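Naklow Room Refresh — progress report to the Benavides fund
June 6, 2018
From: Marisol Pacheco
To: Cecilia Acheampong

Cecilia, sorry this is coming in pieces, writing it between deliveries. Headings follow your form where I could remember them. Budget sheet goes separately, Matilde has it.

Where we are

Work room at Naklow is usable. Not finished. The tables are in, the small raised shelves are mostly in, the plants are in and so far alive. Storage wall still a mess of boxes. The sign for the door came back with the name spelled wrong and has gone off again, no charge to us.

Reminder of what the grant was for, as you said the new reader on your side hasn't seen the application: one shared room where people can learn to sort and store what's in their medicine cabinet at home. Vitamins, supplements, old vials, the lot. Most of our folks come to us with a shopping bag full of it and no idea what's current. We wanted tables at a decent height, something on them that feels like a home and not a clinic, and a shelf at each place so the things you're keeping go up and the things you're unsure of stay down.

Table coverings

We went with the blue-gray. It has a bit of a leather grain to it, and the dark raised rim at the far edge stops things rolling off the back, that was Teófilo's request and a good one. Small vials roll. Everybody's do.

Problem: the covering isn't lying flat everywhere. Low wrinkles toward the back left on one table. Trollow supplied and fitted, and they've agreed to come back and re-stretch it. No date yet. I have called twice. It doesn't stop anyone working but a vial stood on a wrinkle will tip, so for now people are told to keep to the middle.

Shelves

Light wood-colored boards on black metal supports. Happy with these. They stand right on the table so no drilling, which kept the landlord out of it. Height is good for someone sitting. Teófilo tried a lower one first and you could't get a hand under it comfortably.

How the places are being set up

Each place starts the same way. Supplement bottle up on the shelf, left end. Vial down on the table, near the center, open. Plant at the back. Then the person decides what moves. We tried starting with everything in a bag, like it comes from home, and it was too much for a first go — people just froze. Two items and a clear spot between them works better.

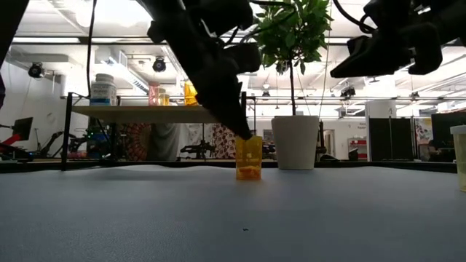

We keep the vials to the orange see-through kind, the ones people know from the pharmacy. You can tell at a glance if there's anything left in the bottom, and learners pick up on that fast. Caps are kept apart for the first exercise and come back in for the second. Hemi wanted the caps on from day one, we talked it over, and the people with stiff hands settled it. Opening is its own lesson and gets its own afternoon.

The white supplement bottles have a ribbed cap, easier to grip. Label print on those is small. We've had several complaints about small print and I think they're fair, so the next batch of handouts has a page on asking the pharmacist for large type. Matilde is writing that. She has a draft, needs cutting by half.

Plants

I know there was a question about the plants in the last call. Keeping them. The one with the slim trunk and all the pointed leaves does the most for the place, in the plain off-white pot. People sit down and talk about the plant before they talk about what they're taking, and that's ten minutes of nerves gone. Cost was small and came out of furnishings. Watering is on the closing-up list by the door. Soil on the table has been a nuisance once or twice, so repotting happens at the sink from now on.

Sessions so far

We ran 11 sessions in the period. Target was 12 so we're one short, that was the week the room was being fitted and we should have planned for it. Sign-ups for the next round stand at 21, more than there are places, so Hemi is starting a waiting list and looking at a second afternoon.

Feedback cards are mostly good. Main gripes: chairs too low, room warm after lunch, want more time on expired stuff. The last one I agree with. We rushed it.

Nukudance next door has been kind about noise and lets us use their hallway for coats. We should put something in writing with them before October when their own classes get bigger.

Money

Of the 2,000 for furnishings we have 858 left. Still to come out of that: chairs, the storage wall, a decent lamp for the back tables. I don't want to touch it for the covering repair as that's Trollow's to fix. If they drag it out I'll come back to you before spending anything.

Ask: could we move part of the printing line over to chairs? Printing came in under. Matilde can send the numbers. It's the chairs people complain about, not the handouts.

Not done / late

Storage wall. Boxes are in, brackets are the wrong length, exchange requested.
Door sign, see top.
Take-home sheet in Spanish. Teófilo has read the first version and marked it up heavily, second version with him now.
Disposal info. We tell people to take old medication back to the pharmacy and not to bin it, but we still don't have a proper list of which ones near us accept it. Hemi is phoning round.

Next period

Get the covering flat. Chairs. Finish the wall. Run the round with caps on and see how long it takes people, then decide if the session needs to be longer. Add a third item to the setup for those who want it, probably a second vial, so there's a real choice to make about what goes up on the shelf.

You asked about a visit. Any afternoon is fine, mornings the room is used for deliveries and you'd be climbing over boxes. Tell me or Matilde the day before and we'll have a place set up for you to try.

Marisol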